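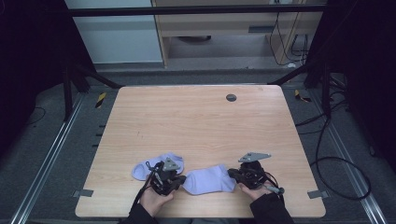
How much should we set aside for a first hand-held gripper station?

Plan on $2,000 for the table, rails, frame and floor work, and budget the grippers separately, as a pair with one spare set of cables.

Posted in: Set-up Guides > Planning and Purchasing
October | By Orla Coughlan

Section 3. Planning your station

Read this section before you place an order. It applies to the Tramer hand-held gripper pair when used at a fixed table for cloth work such as folding and sorting.

3.1 Measure and list

1. Choose the table first. A plain wood-grain top with rounded corners is enough for socks and other small clothing. Light scratches do not matter, so a used top is fine.

2. Allow floor space on both sides of the table for rails and cable. Buyers often measure the tabletop only and then have to move a cabinet.

3. Decide whether you need a frame around the table. If you do, include the crossbar and diagonal struts in the same order. Dunne charges a second delivery fee for parts added later.

4. Price the clamps. They are not in the frame kit.

Note: The Flodance frame kit is listed at $246 without struts and $251 with them. Order the version with struts.

3.2 Grippers and cables

5. Order grippers in pairs. One operator uses both, one in each hand.

6. Measure each cable run from the operator's hand, over the edge of the table and across the floor to where it plugs in. Add slack for the full reach of the arm -- a cable that is right at rest will be short at the far side of the table.

7. Put hazard tape on the list. Two short pieces on the floor will mark the far corners of the table, and one roll covers several stations.

Caution: Do not leave coiled cable where the operator walks. Include floor covers in the budget if the cable has to cross a path.

3.3 Work items

8. Buy the items to be handled at the same time as the equipment. For sock work, start with one color and one style, low-cut if possible, and add others after the first month. Pale socks show up well against black jaws but can be hard to pick out on a very light table, so try a pair before buying a case.
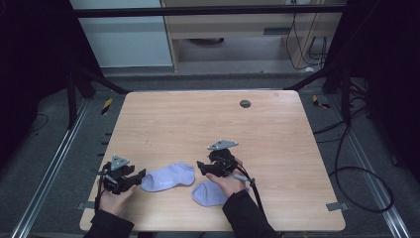

9. Order 14 pairs per station. Set aside two of them for training new operators.

3.4 Before you approve the order

10. Check the delivery time on every line. Grippers ship from Prundow on their own schedule, and the table should be in place before they arrive.

11. Send the finished list to Valentin Crăciun in purchasing, with the floor measurements attached. Lists without measurements are sent back.

Note: Operator time is not included in any price in this section. See Section 4 for staffing.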